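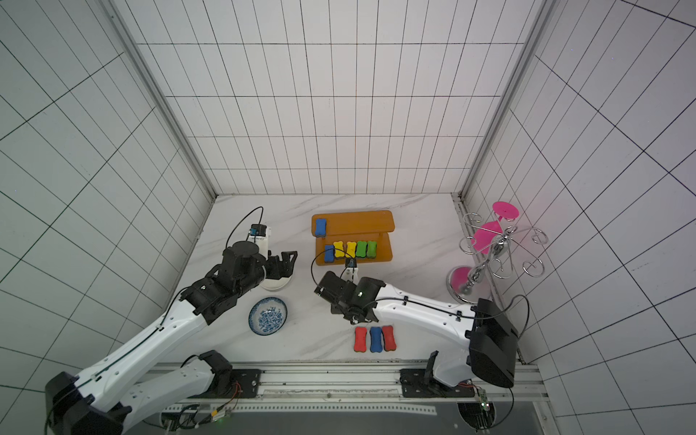 I want to make a case for the sponge shelf. I mean a real shelf, a small one, with two tiers, that holds sponges and nothing else. People laugh when I bring it up, and then a few weeks later they ask where to get one!

For most of my adult life the sponges lived under the sink in the bag they came in. You know the bag. You tear it open at the wrong end, two fall behind the drain pipe, and the rest slide under the dish soap, so you buy another pack in September thinking you've run out. I once cleared that cabinet and pulled out 17 sponges. I had bought more that same morning.

A shelf fixes this because you can see what you have. Bone-shaped sponges are wonderful for it (they're narrow in the middle, so they're easy to grab even when they're packed shoulder to shoulder), and they come in colors cheerful enough to leave out. Mine go on the lower tier by color: blue, then yellow, then green. The top tier I keep nearly bare. One sponge up there is plenty, and that's the next one to use. When it's gone, another moves up. My neighbor Odette Roussel fills both tiers to the ends and I've told her what I think of that. Leave a gap! A shelf with a gap is a shelf you can put something back on.

And I'd go further and say orange. A bright orange wooden shelf is impossible to lose on a kitchen counter, and it makes the whole business of washing up look like something you might want to do.

Odette's objection is that it takes up room, and she's right that a counter fills fast. But look at what we already give room to. I will happily defend a wine-glass rack, the curly chrome kind with a twisted stem, even with only two glasses hanging on it and the other hooks bare. Pink plastic glasses, too. They don't chip, they go out to the yard, and they hang upside down where you can reach them. We'll set out a blue-and-white porcelain bowl with flowers all over it because it's pretty, and I'm all for that as well. Why should the sponges, which we reach for far more often, be the only things shut away in the dark?

Gilles Bodin, who has eaten at my table for 16 years and dried a great many of my dishes, thinks sorting by color is going too far. He puts them back any old way, reds next to blues. I used to fix it after he left. Lately I let the reds and blues sit together until the next morning, and I have to admit they look pretty good.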